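Equipment Review: Sellby Six-Door Personal Storage Locker
By Shabnam Siddiqui, Facilities Review Desk
June

The Clokbridge Staff Services Office reviews shared equipment before it is recommended to member sites. The present review concerns the Sellby personal storage locker, a steel unit with six doors, sold for staff rooms, changing areas and small workshops. Two units were placed at the Clusville site and used daily for 7 weeks. Comments were gathered from staff on both shifts and from the cleaning team.

Delivery and assembly

The units arrived on one pallet with the doors already hung. Lech Dudek, who supervised the installation, recorded 102 minutes from unpacking to final leveling. The printed instructions are adequate for the body of the unit but say very little about the feet, which must be adjusted before the doors will close evenly. The wall brackets are supplied. The wall screws are not, and sites should order them in advance.
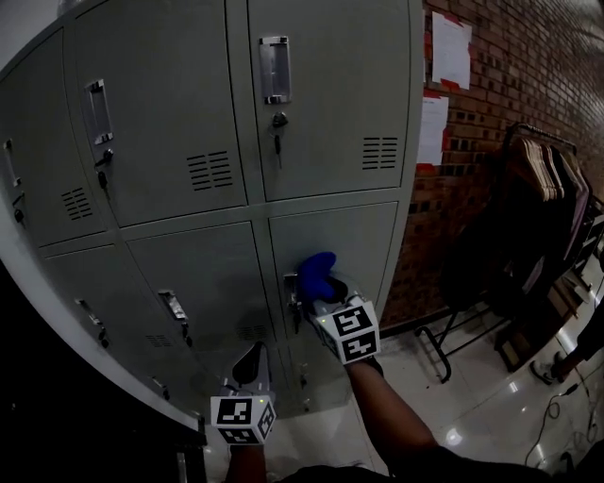 Key control is the area in which most locker programs fail, and the reviewers gave it more attention than any other. Sellby supplies two keys for each door and will replace a lost key on request, though the process requires the original order number. Master keys are sold separately. Sites that assign lockers by shift should decide before opening day who will hold the spare set. Until assignments are made, a key may be left hanging in the lock below each handle, so that staff can see which doors are free. This practice worked well at Clusville for the first week and should end once names have been issued. Ratih Chong of the front office now keeps a signed key register, and the reviewers recommend the same arrangement elsewhere.

Daily use

Staff found the compartments large enough for a coat, a bag and one pair of shoes. Taller users reported no difficulty. Several shorter users asked for a lower door, and sites should allow for such requests when lockers are assigned. The doors close with a fair amount of noise. Felt pads reduced this, but they had to be replaced twice during the trial.

The gray finish marks easily around the handles. Anisa Majimbun, who leads the cleaning team, advises a microfiber towel and mild soap, with no abrasive products of any kind. The slots in the doors collect dust and need a soft brush once a month.

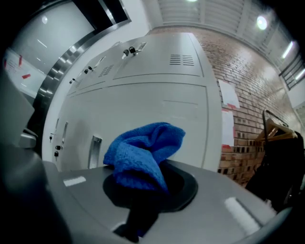
Cost and recommendation

At 300 dollars per unit, the Sellby locker is priced above the Chin model reviewed last year, but its locks turned more smoothly and its doors stayed in line. The unit is recommended for sites with fixed staff assignments. It is not recommended for visitor use, where a coin or code lock would be more suitable.

Related reviews
Chin Stackable Locker
Folding Benches for Changing Rooms
Wall-Mounted Key Cabinets
Entrance Mats for Wet Weather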